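Notes from the Sorting Table

The pantry share newsletter, September

Dear members and neighbors,

Many of you asked me after the summer how we sort the vegetables and fruit before they go to the households, and if it can be done in the same way at home. I promised to write something, and I am sorry that it took me until September. My name is Notburga Aebischer and I have written this page since the spring, when the old one stopped. English is my third language, so please forgive the places where I am too formal.

The share now goes to 40 households in the Sevora building and the streets behind it. Last month we gave out 1153 bags. When I started to help, everything arrived in big crates from the Kuzmenko farm shop and each person took what he or she liked. It was friendly, but the last people on the stairs received only onions. Now each household has a bag with a zip closure, and what doesn't go well in a bag goes in a basket.

About the bags, I have changed my opinion two times. In the beginning I wanted paper, as my mother used. Paper is nice for potatoes and for mushrooms. But with paper you must open every bag to know what is inside, and then people open all of them. With a clear bag you look once and you know. We wash the bags and use them again. Please bring them back turned inside out, and completely dry! Last time I found a bag with a very old grape in it, and I will not say from which floor.

Fill the bag only until the zip closes without pushing. Heavy and hard things go in first, and the peppers go in after them. A pepper looks strong but its skin folds and gets soft places very quickly when something is lying on it. If a pepper has already many wrinkles, it is not bad for eating. Cut it and put it in a pan the same evening, with an egg if you have one.

Bananas should not be closed in a bag with the other fruit for a long time. They make everything near them ripe too soon. The basket is better for them, with its holes for the air. Lemons can go anywhere, they don't complain. Cucumbers don't like to be very cold, and in my refrigerator they become like glass on the side that touches the back wall. I keep them in the door now.

Clear bags with a zip, a white basket behind them, and peppers.

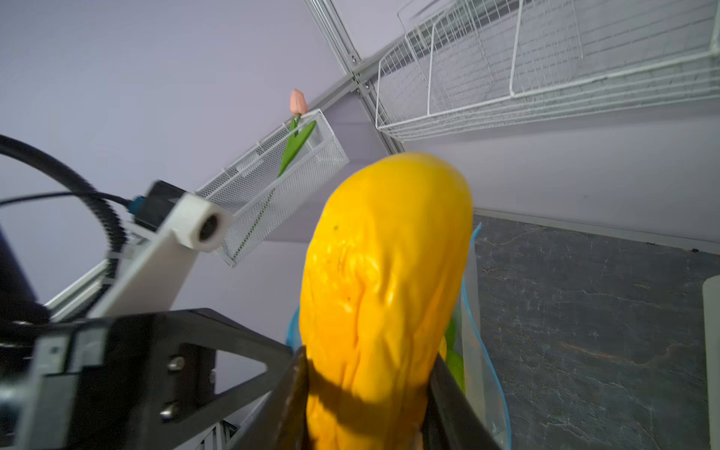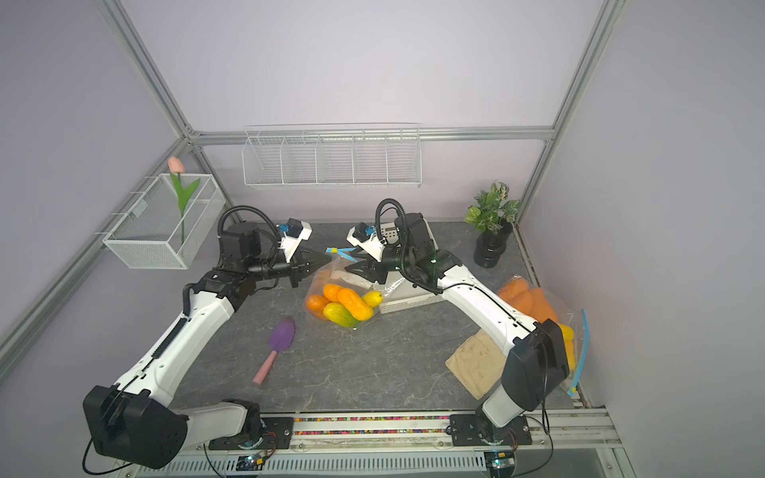
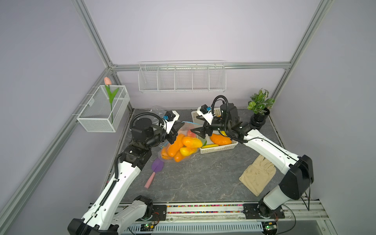 Baskets take too much room on a small kitchen table, in the opinion of Flumell, who would prefer two bags for every household, one for fruit and one for vegetables, and no basket at all. The letter says also that the basket is never where it should be, and that in a family with children the banana is eaten on the way home, so the question of the banana does not exist. I find this a fair point. On the other side, older members have told me that a zip is difficult for their fingers and a basket is easy, so for now we will keep both. If you want two bags and no basket, write a 2 on the paper with your name, next to the door.

Some small matters from this month.

The Zultari market has offered us 200 new bags at a lower price. They are a little longer than the ones we have. I asked for one to try, and a long cucumber goes in without bending, so I think we will say yes.

We have room in the cold storage for more carrots, but no more room for cabbage. Please do not bring cabbage. I know that the gardens are full of it. If you have one that is truly too big, cut it in half and give one half to the person across the hall.

There is a brown stain on two of the sorting cloths which I can't remove. I tried soap, then lemon juice and salt, and after that a night in cold water. If you know another method, tell me, but without bleach, as the cloths lie next to food.

The hand trowels for the window boxes can be borrowed again. Please knock the earth off outside and not in the sink. The sink was blocked for the second time in August, and it was not pleasant work.

Pick-up stays the same, from four o'clock until half past six. If you can't come, a neighbor can take your bag, but he or she must say your name and the floor. Bags that are still there at seven go to the soup kitchen.

With kind greetings,
Notburga Aebischer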